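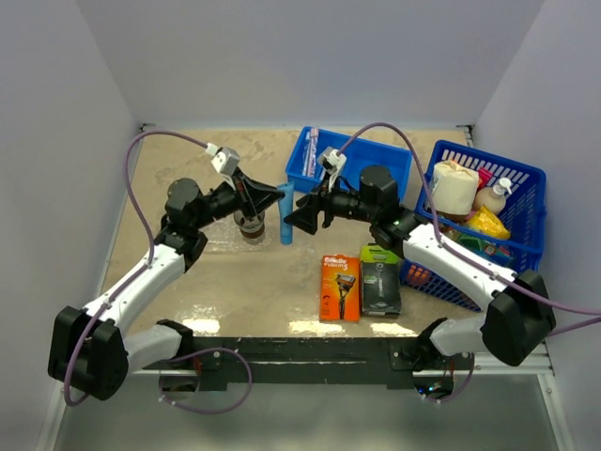

Vundora: a small dataset of countertop stains and what got them out

Vundora is a table of 472 cleaning attempts on kitchen and workbench surfaces, gathered from people with spills and strong feelings about them. It covers coffee, turmeric, beet juice, ballpoint pen, candle wax, rust rings, and one category labeled "unknown, purple." It is a plain CSV file. It will not change your life, but it may change which bottle you reach for.

Status

Version 4. Version 3 had the vinegar and baking soda columns swapped for most of a summer. If you cited version 3 in an argument with your spouse, you may owe somebody an apology.

What's in the folder

stains.csv – the main table, one row per attempt
surfaces.csv – one row per surface, with the material as the owner reported it
methods.csv – short codes for cleaning methods, spelled out
notes.txt – comments from contributors, lightly trimmed for length and heavily trimmed for swearing

The columns

surface_id: points to a row in surfaces.csv. There are 269 surfaces, so some of them were stained more than once. A few kitchens show up a lot. They know who they are.

stain: what was spilled. Free text in the original forms, sorted by hand into groups later. "Wine" and "red wine" are merged. "Good red wine" was also merged, over the contributor's objection.

age_hours: time between the spill and the first attempt at cleaning it. Treat anything under one hour as optimistic. A blank means the stain came with the house.

method: a code from methods.csv. Mixed methods get a plus sign, as in DS+BS for dish soap followed by baking soda paste.

rubs: how hard the person scrubbed, from 1 (a polite wipe) to 6 (regret). People who scored themselves a 6 often reported scratches in the notes.

result: gone, faint, same, or worse. "Worse" is more common than the labels on cleaning products would lead you to hope.

How it was collected

Most rows came in through a paper form left at the counter of Araújo, a hardware store with a generous attitude toward clipboards. The rest came through a web form hosted on Teseck, which kept timing out on long answers. That is why some of the notes stop just as they are getting interesting. Contributors were asked to report failures as well as wins. Going by the numbers, the paper people did and the web people mostly didn't.

Nobody was paid. A few were given sponges.

Known problems

Materials are self-reported. Plenty of people don't know what their counter is made of, and several were sure and wrong. Where a photo came with the form and clearly disagreed with the answer, surfaces.csv has a "doubt" flag. There is no column for what the surface really is, as that would have required somebody to know.

Turmeric is overcounted. One contributor cooks with it daily and mails in forms by the stack.

Pale, speckled surfaces seem to do better than plain white ones. It's possible the stain was still there and the pattern hid it. As far as most owners are concerned, this counts as clean, and the result column follows their lead.

Bleach and ammonia were never combined in any row, and any row that proposed it was removed. Please don't fill the gap.

Loading the files

Everything is UTF-8 with commas between fields and a header in the first line. Some notes contain commas of their own, so use a real CSV reader and don't split lines by hand. Spreadsheet programs may turn the method code "DEC" into a date in December. Import that column as text.

Using the data

Fine uses: settling household disputes, teaching basic tables and charts, picking a first method to try in a hidden corner.

Poor uses: warranty claims, anything involving marble, training a product that promises to remove "any stain." We have rows that disagree.

Contributing

Forms are sorted every June. Send one row per attempt, even if you tried three things on the same evening in a rising panic. Put them in order. If you used a branded cleaner, give the name as printed on the bottle. "The blue one" was accepted in version 1 and caused problems that are still with us.

Related

Kilow, our sister table on laundry, is smaller and angrier. The stain groups match, so the two can be joined on the stain column if you have a reason.

License

Free to use, copy, and change. Credit is welcome. Samples of the stains are not.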